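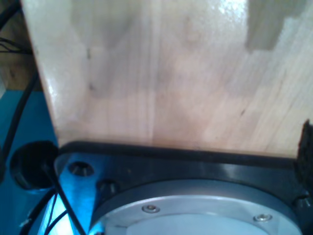

Pale wood, joined from separate strips, with dark metal below it.

The kidney patients of Grustbridge have had their own society for longer than Dario Barbieri has lived in the town. He came as a young dialysis nurse, joined in his first winter, and is now its president. We met in May, in the small office the society keeps behind the Esteves pharmacy.

"When I arrived, the society was mainly a dinner," he said. "The doctors ate together and someone gave a talk. It was pleasant, but the patients were not invited."
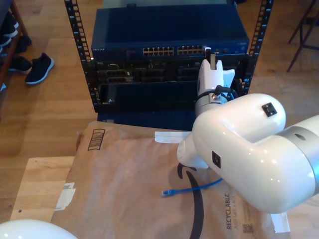
A white robotic arm and a black equipment rack

The first change was membership. Patients and their families may now join on the same terms as doctors and nurses, and they elect half of the board. The society has 873 members, and Barbieri says most of them have spent time on dialysis or live with a person who has.

"A surgeon told me the meetings would become a place for complaints," he said. "In the first year this was true. I wrote the complaints down, and many of them were about the bus."

The bus mattered because the evening treatment ended after the last departure to Terkidano. The society asked the clinic to start the shift earlier, and the clinic agreed after two winters of letters.
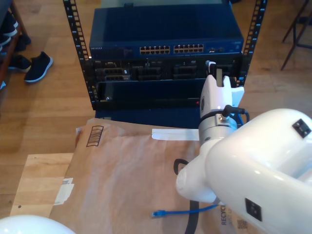

"I still have a copy of every letter," he continued. "The answers were always polite. Then a new manager came, she had an uncle on dialysis, and we had our answer in a week."

Each year the society also gives the Luvent grant, named after its founder. It pays $2,000 to a nurse who wants to study vascular access, the care of the vein and artery through which dialysis is done. A smaller award of $600 goes to a patient who wants to train others in treatment at home.

I asked him what he would still like to change.

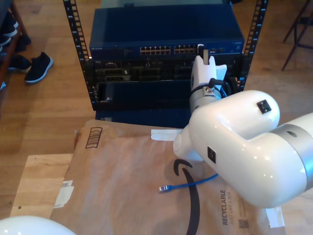
"The newsletter," he said. "It is written by people who know all the words already. My mother-in-law reads it and asks me what a fistula is, and she has one in her arm."

He will step down as president next spring but plans to keep answering the telephone on clinic mornings. The dinner still takes place each year, and patients now choose the speaker.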